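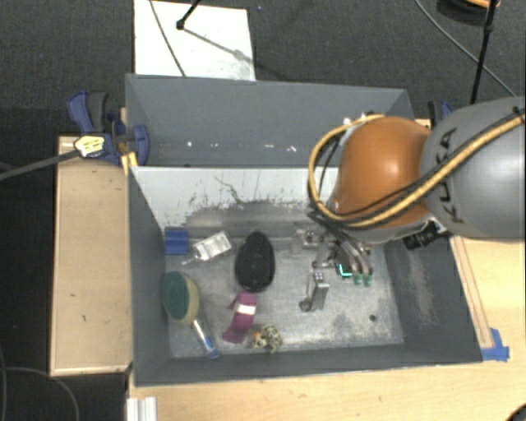

Odds and ends in a gray bin, with a second bin right behind it.

Do you really need drawer dividers? Testing the usual small-parts advice

Posted Nov 23, 2024 in Workshop

Every storage article I read says the same thing. Buy the little clear drawers, buy a label maker, give every object a home. I did that in February with a Jedholm cabinet, and by summer half the drawers held things that didn't match their labels. The other half held one item each.

So I'm suspicious of the whole business. Below are the tips I keep hearing, and what I think of them after using them in a real garage.

"Never use one big bin"

I don't buy it. An open bin with mixed stuff in it is fine as long as you can see the floor of it. A small block, a packet of something, a brush – you look in, you see it, you pick it up. Trouble starts with the second layer. Once things are lying on top of other things you're digging, and small flat items go straight to the bottom and stay there.

My rule is one layer. When it won't all lie flat, some of it leaves.

"Put a second bin behind the first"

This one works, but only if the two have different jobs. Mine are in and out. Front bin is whatever I haven't dealt with, back bin is sorted and waiting to be carried somewhere. If both are just "stuff" you have doubled the problem and lost some bench.

"Line the bottom with foam"

I paid for a Vesham liner and pulled it out again. Grit gets under it, the corners curl, and small screws find the gap along the wall. A bare metal floor gets scuffed and blotchy and looks terrible, and it doesn't matter at all. You can sweep it with a hand brush. Do check for holes, though. A lot of metal bins have one near a corner, and anything thinner than the hole will end up on the floor. A piece of tape on the underside takes care of it.

"Scrub off the marks"

Depends what they are. Dark smudges along the inside wall are often just rubbed-off grime and come away with dish soap and a damp rag. Scratches and chips are there for good. I tried a Moton scouring paste on some brownish scuffing and got a shiny patch with the scuff still in it. Save your money.

"Sort by type"

Maybe, if you own 800 of the same washer. For odds and ends I have better luck sorting by where the thing is going: kitchen, car, bike, trash. It goes faster and you don't have to decide what category a plastic cap belongs to.

"Do it for 5 minutes every night"

I've never met a habit like that I could keep up. I do the bin when it fills. Last time it took 11 minutes, including the walk to the trash can.

"Get matching containers"

Matching height is useful, so they sit side by side without one tipping. Matching color is for photographs. Howells sells a set of dark gray ones that I'll admit I like, but the walls are dark inside too and black things vanish in them. A pale interior is easier on the eyes, even a scratched one.

If you still want the drawer cabinet, buy it used. There are plenty around, usually with the previous owner's labels still on.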